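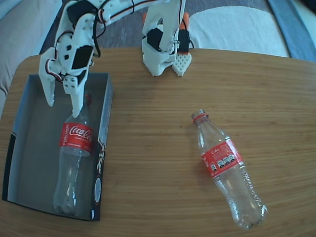

Mingate Soft Drinks Price List

Welcome, and thank you for stopping by! This is a small collection of 302 prices for fizzy drinks, copied out of old shop ledgers and till rolls from the town of Mingate between 1990 and 2000. It began when Elsa Sæther was clearing her late uncle's grocery and couldn't bear to throw the ledgers away (I'm very glad she couldn't), and it has grown a good deal since then.

What you'll find

Everything is in one file, prices.csv, with a row for each price. The columns are year, month, shop, drink, size_ml, price_pence and notes. Where a ledger gave only the season, the month is left blank. Prices are as the customer paid them, so any bottle deposit is already in there, and the notes column says so when we know the amount.

Things to watch for

The 1990 rows come almost entirely from one shop, Ferreira on the harbour road, which was dear even then, so please don't take them as typical of the whole town. Multipacks are entered as one price for the lot, with the number of bottles in the notes. Desmond Nguyen-Tran has checked the sizes against the ledgers, but his pages from the April stocktake were badly smudged and a few of those are still marked "unsure".

Using it

Please do use it for lessons, local history or plain curiosity, and mention the Mingate price list if you publish anything. Corrections are very welcome, and so are more till rolls! Send them to Paloma Kincaid, who looks after the file and usually answers in the evening.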